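**Shoes rubbing at the heel after a resole – stretch them or send them back?**

Posted by Theophilus Sarpong, 31 May 2020

I have a pair of Celtano walking shoes, bought in December and worn most days since. The soles went smooth, so I posted them to a repair firm called Gestari, who put new ones on. The work looks tidy and the stitching is straight. The trouble is that both heels now rub, the left worse than the right, and I never had this when they were new.

I walk 3 miles to work and back. By the second day I had a blister and went back to my old pair. I have tried thicker socks, which made the toes tight, and a gel pad, which slid down under my foot before I reached the end of the road.

Gestari will look at them again if I return them within 132 days of the repair, but only if they haven't been altered. Does using a shoe stretcher count as altering them? I would rather not lose the cover over something I could sort out at home. They also want them posted in a proper shoebox and not a bag.
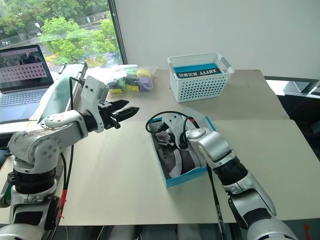 Blue-and-white shoebox on the table.

My order number with them is 3025 if anyone from the firm reads this. The shoes are leather, lined, size 9.

**Tufa**

Don't stretch them yet. A new sole is stiffer than a worn one, so the shoe doesn't bend where it used to and your heel lifts a little at each step. That lifting is what rubs. Stretching the heel makes it looser and you will get more lift.

Try this first:

- Undo the laces fully and push your heel right to the back before tightening.
- Use the top pair of eyelets if you have been leaving them out.
- Wear them indoors for an hour or two each evening, for a week.
- Bend the front of the shoe by hand a few times before putting it on. Gently – you don't want to crease the leather.
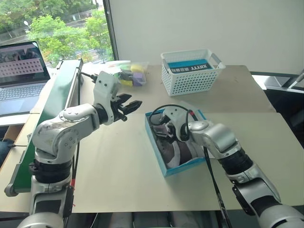
If the rubbing is at the top edge and not lower down, feel inside for a ridge in the lining. Mine had one after a resole and no amount of wear would have shifted it. In that case send them back. Put paper in the toes and keep your postage receipt.

As for the stretcher, I would email and ask. Get the answer in writing.

**Cevex**

Just buy new ones. I had a pair resoled once and they were never right again.

**walks_a_lot**

I disagree with the post above. My brown boots have been resoled twice and must have done 400 miles on the current pair of soles. The first fortnight was sore both times.

One thing to add to Tufa's list. Take out the insole and check it has gone back in flat. They sometimes come back with a different insole, and a thicker one lifts your heel up to where the collar is narrower. If you still have the old insole, swap it in and see whether the rubbing stops.

Let the blister heal before you test anything, or every shoe you own will seem to rub.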